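**FOR RELEASE IN OCTOBER**

**Kaster publishes good-practice guide for testing kitchen robot arms in simulation**

ZAVALA – Kaster today released the first edition of its good-practice guide for simulated testing of single-arm robots in home kitchens. The guide sets out how a test scene is to be built, what has to be recorded for each run, and how results are to be reported so that a second laboratory can repeat them. It runs to 106 pages and is free to download and use.

The guide was prepared with Clerkier, a software testing firm, and Drulusex, which builds simulated home interiors. Work on the text took two years and included a public comment period.

"Test reports from simulation are hard to compare at present," said Zyanya Valdovinos, who edited the guide. "One laboratory reports a success rate with the objects always in the same place. Another moves them on every run. Both print a percentage, and a buyer reads the two figures side by side. The guide asks for the conditions to be printed next to the figure."

**Scope**

The guide covers fixed-base arms working at a counter, table or sink. Mobile bases, two-arm systems and tasks that involve heat are outside the first edition. It applies to simulated testing only and does not replace physical safety testing, a risk assessment of the installed machine, or any legal duty of the manufacturer or installer.

Each requirement is marked as either "must" or "should." A laboratory that claims to follow the guide has to meet every "must" item and list each "should" item it has left out.

**Scene requirements**

Section 4 deals with the test scene. The arm must be shown and modeled on its mount, with the height of the mount stated. Large fixed items near the arm, such as refrigerators and walls, must be modeled as solid bodies that can register contact. In earlier practice these were often treated as backdrop, and an arm could pass through them without a fault being logged.

Counter scenes must contain objects the task does not call for. The guide refers to these as bystander objects. They should differ in height, stability and shape, and at least one should be easy to tip over. The position of every object at the start of a run must be saved with the result.

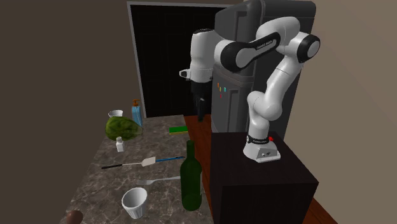

*Simulated kitchen scene with a pedestal-mounted arm, a refrigerator and a marble-textured counter holding utensils, containers and other objects.*

Bottles receive a clause of their own. An upright bottle with a narrow neck is tall enough to be struck by the arm's links as well as by the gripper, and a test that checks only the gripper for contact will miss this. Clause 4.7 therefore requires contact checks on every link of the arm for the full length of the run, including the return to the rest position.

Thin items lying flat, such as forks and spatulas, are covered in Clause 4.9. The surface friction and thickness used in the model must be reported. Where the fingers have to touch the counter in order to pick up an item, the permitted contact force must be stated before testing begins.

**Run and reporting requirements**

Section 5 requires at least 30 runs per task. Object positions must vary between runs within limits declared in advance. A run may be removed from the results only for a software fault, and the fault log must be kept.

Results are to be reported under four headings: task completed, task completed with contact, task not completed, and run stopped. The second heading is new. It applies when the arm does what was asked but touches a bystander object or a fixed item on the way. Under the guide, such a run may not be counted as a plain success.

"We expect some published figures to go down when laboratories adopt the second heading," said Erdal Karabulut, head of test methods at Clerkier. "In our own trial of the draft, roughly 20 percent of the runs we had been recording as successes moved into it. Most were light touches by the forearm during the return motion. They had not been visible in our reports."

A stopped run must be reported with the condition that caused the stop. Operator judgment alone is not accepted as a condition. Limits on force, speed and position must be written into the test file before the first run.

**Appearance of the scene**

Section 6 concerns lighting, texture and camera placement. Where the arm's control software relies on camera input, tests must be repeated under at least two lighting settings. Patterned counters should be included, as objects with mottled or neutral coloring may be harder for the software to separate from the surface. The guide does not set a minimum level of visual detail. During the comment period several respondents asked for one, and the drafting group could not agree on a measure. The question has been held over for the second edition.

"Detail is easy to ask for and difficult to specify," said Higinio Villaseñor, scene engineer at Drulusex. "For this edition we settled on disclosure. The laboratory must supply still views of the scene along with the model files, and the reader can judge whether the kitchen is close enough to their own use."

**Version control**

All scene files, arm models and control software used in a test must carry a version number, and the numbers must appear in the report. If any one of them changes, the full set of runs has to be repeated. Partial repeats are allowed during development but may not be published as results under the guide.

**Availability and next steps**

The guide, a blank report form and a checklist of all "must" items are available now from Kaster's publications desk. Laboratories that tested against the public draft may continue to cite it until the second edition appears, provided the word "draft" is included in the citation.

Comments on the first edition are open to laboratories, manufacturers and members of the public. They should give the clause number, the proposed wording and a short technical reason. Comments without a clause number will be logged as general remarks.

**Media contact**

Gumaro Arriaga
Press Office, Kaster
Zavala

Review copies of the guide and the report form can be requested from the press office.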